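Troltmont gripper kit and the sim pack — worth it?

Forum: Home Robotics > Arms and grippers

kulsoom_o
Been eyeing up the Troltmont two-finger kit for a while and it's finally back in stock at Cheema. 239 quid with the simulator pack thrown in. Has anyone had one long enough to say whether it's any good? I've only got a small arm and I mostly want to practise opening drawers and cupboards before I let it near my real kitchen.

WaqasJ
Had mine since March. Hardware is fine, bit plain, the fingers close square and the screws are decent. The sim pack is the reason to buy it though. You get a set of furnished rooms and you can run the same grab over and over while you're having your tea. I did 2,000 tries on one cupboard door and didn't scratch a thing!

noman_k
I'll be the grump then. The rooms are pretty but the contact is rubbish. Handles feel like soap. I moved what I'd trained over to the real arm and it missed nearly every time, so I'm not sure what those 2,000 tries bought you, Waqas.

WaqasJ
Did you change the friction setting? The default is daft. It's in the second menu, under Surfaces.

noman_k
I did, thanks. Went from awful to poor.

kulsoom_o
Right, that's a bit worrying. What's the wrist view like? The shop page only shows the thing from the outside and I'd be working off the wrist most of the time.

WaqasJ
It's good, I think. You get both fingers and the palm all the time so you know where you are, and the rooms have proper windows and wooden furniture — a bit plain on the walls, mind. One of mine, fingers open:
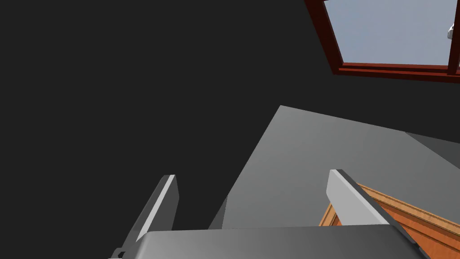

Sadia Awan: For the money I'd still go with Lustden. Their pack has fewer rooms but the drawers have some weight to them, and you can buy it without the gripper.

noman_k
Seconded. Lustden's support answers emails as well. I waited 20 days for Troltmont to tell me to reinstall.

WaqasJ
Lustden want a yearly fee though, don't they? I'd sooner pay once and fiddle with settings.

kulsoom_o
Hmm. Cheema do returns if the box isn't wrecked, so I might order it and try one drawer both ways. Does the free update sort the friction out, or is that only for the bigger kit?

noman_k
Bigger kit only, last I looked. Check before you pay.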